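Laundry robots: can a machine do the wash yet?

From the Irkel Household Handbook, a reader-written encyclopedia of home chores
Entry by Elsie Greenwood. Last revised 18/05/2024

A laundry robot is any machine that handles clothes outside the washer and dryer: picking them up, sorting them, loading them, folding them, putting them away. I've been keeping up this entry for a few years now, and the short answer to the question in the title is "bits of it, slowly, with somebody standing by." The long answer is a lot more fun, so bear with me!

What counts as a laundry robot

People sometimes write in to tell me that the washing machine is already a robot. I get the argument (it fills, heats, spins and beeps at you without any help) but this handbook files washers under Appliances. A washer never has to find a sock. Everything in it goes around together, and the drum doesn't care which shirt is on top. For this entry I only count machines that have to deal with one piece of clothing at a time.

That leaves two families. The first is the folding cabinet, a big box you feed shirts into from the top or front. The second is the arm, or more often a pair of arms, fixed to a table or a rolling base, with some kind of gripper on the end. Nearly all the interesting work I've followed lately is in the second family, so that's where most of this entry goes.

Getting things out of the basket

If you ask me which part of laundry is easiest, I'd say taking things out of the basket. I do it while talking on the phone. For a machine it's one of the harder parts, and I think that surprises people more than anything else on this page.

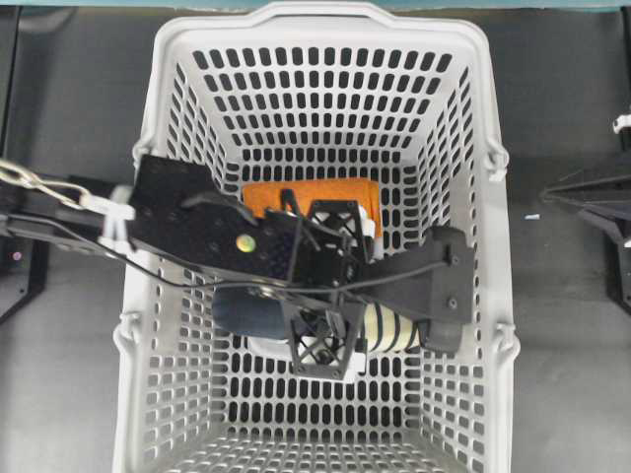 The trouble starts with the walls. An arm coming in over the rim has its wrist, its cables and its gripper to get past the sides, and whatever it's after may be right up against the plastic. You and I bend our fingers around the corner. A stiff gripper has to come in at an angle that works for the whole arm, all the way back to the shoulder, and sometimes there isn't one.

Then there's seeing. A camera up high gets a nice view until the arm moves in, and then the arm is what it's looking at. That's why so many builders put extra cameras down by the wrist. Those see the last few inches very well and not much else, so the software has to put the views together. The Plivberg notes (see Further reading) have a good long section on this, with far more math than I can follow.

And then there's the pile itself. Dishes stay dish-shaped. A T-shirt in a heap might show you a sleeve, or a hem, or just a lump, and the machine has to pick a spot to grab without knowing what it's grabbing. My own kids couldn't tell a sleeve from a pant leg in a tangle until they were four, so I try to be fair about it.

Pinching and lifting

Most of the arms use a two-finger gripper, which closes like a pair of tongs. It's simple and it's tough, and for cloth it works better than you might guess. Squeeze down anywhere on a heap, and some fabric will usually bunch up between the fingers. The hard question is how much. Pinch too shallow and the cloth slides out on the way up. Pinch too deep and you've got two shirts, or a shirt and the washcloth beneath it.

Knits are both the best and the worst here. They gather nicely, but they stretch, so the piece you're holding goes up while the rest of it stays put for a moment. Anything striped is a gift to a person watching, by the way. The lines bend toward wherever the cloth is being pulled, and you can read the tension off them the way you'd read a map.
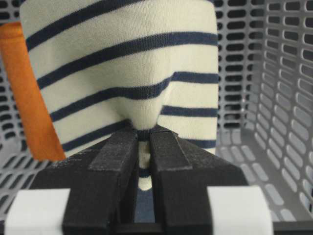

What happens after the pinch is where the groups differ. Some lift straight up and hope. Some give the cloth a little shake, the way my mother did before pegging things on the line. Others check the grip with the wrist camera and let go if they don't like it, then try again. I like that last one best. It looks fussy, but so does everybody who is good at laundry.

Lint deserves a mention too. Gripper pads pick it up just like the felt on a pool table does, and a linty pad doesn't grip the way a clean one does. Wiping the pads belongs on the chore list of anyone who plans to own one of these things. (Yes, that's a new chore. I know.)

One arm or two

For taking things out of a basket and dropping them someplace else, one arm will do. Once you want to straighten, turn right side out, or fold, you pretty much need a second. Try folding a towel with one hand behind your back and you'll see what I mean. It can be done, and it's no way to spend an afternoon.

The catch is that two arms have to share. Inside a basket there's very little room, and each arm is an obstacle for the other. The early two-arm programs I read about handled this by taking turns: one goes in, comes out, and only then does the other move. It's safe and painfully slow. Newer ones let both arms work in the same space, which takes a lot more planning, and a lot of practice runs.

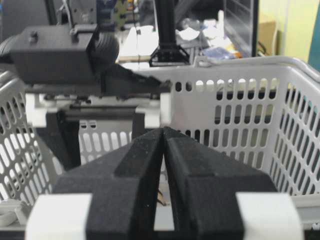
Those practice runs are mostly done with a person steering. Somebody moves the arms by hand or with a matching set of controls, does the chore over and over, and the machine learns from the recordings. Van Beek's guide suggests at least 100 good runs for one simple chore in one setup, and 700 if you want it to cope when the basket gets moved. I find that oddly comforting. I must have folded a good deal more than that before I got fitted sheets right, and I'm still not proud of them.

How fast is it?

Slow. In February I sat through a full Ernora demonstration reel with a kitchen timer, unsped. Emptying a small basket of mixed items took the machine 106 seconds. I did 4 loads of my own that same week and never spent that long emptying a basket, even the one with the tights knotted through everything.

Speed isn't the whole story, though. If a machine took all night and got it right, I'd be thrilled, because I'm asleep then anyway. What matters more to me is how often I'd have to get up and rescue it.

Further reading

Plivberg, Notes on Cloth and Cameras
Van Beek, A Practical Guide to Teaching Arms
See also in this handbook: Folding boards; Fitted sheets; Lint; Sorting by color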